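Up too early again, 5:40 and dark as a pocket, so I'm writing this at the kitchen counter before the custody thing takes over the whole day.
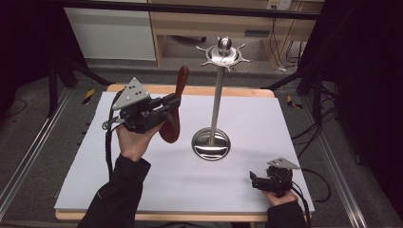

Mediation was yesterday and I'm still wound up about it. Three and a half hours in that little office in Plinddale with the heater clicking, and Tierney and I in separate rooms like kids who'd been fighting on the bus. Sinéad Ó Gríofa (my lawyer, and I've finally stopped being scared of spelling her name) kept walking back and forth between us with her yellow pad. Before we started she asked me what I wanted an ordinary day to look like for the kids, and all I could come up with was dumb stuff – breakfast not being rushed, a dark red mug like that one and a steel mug tree to hang it on, everybody knowing which hook is theirs. I thought she'd laugh. She wrote it down! Well, she wrote "routine" down, but I could tell what she meant.

So, where we landed. School weeks with me, every other weekend with Tierney plus one dinner midweek, and we split the summer. Christmas alternates, starting with him this December, and that one hurt. I said yes to it and then went and stood in the ladies' room and ran the faucet for a while. Sinéad says you always give up something you can feel or the other side won't believe you gave up anything. I guess I believe her. I'm going to be a wreck on Christmas morning and I may as well admit that now. Maybe I'll drive over to my sister's in Skovau and let her boss me around.

The money part was uglier. Tierney still says the Kunetti paychecks don't count as regular income because it's "seasonal," and he's been seasonal there for over 2 years, so come on. His lawyer is Pádraig Ní Mhurchú, who is very polite and has the softest voice, and I kept wanting to dislike him and couldn't manage it. He came in at the end to go over the worksheet with both of us at the one table. The number on it was $1000 a month and Tierney looked like somebody had stepped on his foot. Then he said okay. Just okay, and he picked at the corner of the paper. I'd practiced a whole speech for if he said no, in the car, with hand gestures, and now I'm stuck with it.

We don't have the house settled. He wants it sold in the spring, I want to stay until Maddy's done with fifth grade, and we went around on that for 35 minutes by the clock on the wall before the mediator (nice woman, enormous scarf) said let's park it. Sinéad thinks we can get a deferred sale if I take over the insurance and the taxes. I have to find last year's tax bill, and the appraisal, and the thing from the bank with the loan number on it, and I have no idea where any of them are. Possibly in the box with the Halloween costumes. I looked in there last night and found one witch shoe and the warranty for a dryer we don't own anymore.

The sitter cost me a fortune too, I should write that down somewhere for the expense list.

What keeps going around in my head is the hallway. After we'd initialed everything I was digging for my keys, and Tierney came out and held the door, and asked if Ben was still doing the coughing thing at night. I said less. He said good. Then he told me he'd gotten them bunk beds for his place, and he looked kind of proud, and I said they'd fight over the top one, and he said they already had. It was the most normal talk we've had since last winter. I cried at the light on Orchard the whole way through a green and somebody honked at me, fair enough.

Next thing is the judge has to sign the parenting plan. Sinéad's sending me the clean copy to read and I'm supposed to mark anything that looks off, pickup times especially. I already know I want to change Sunday night from eight to six-thirty, eight is way too late for Ben.

Okay, I hear feet upstairs. Need to make lunches, and we're out of bread.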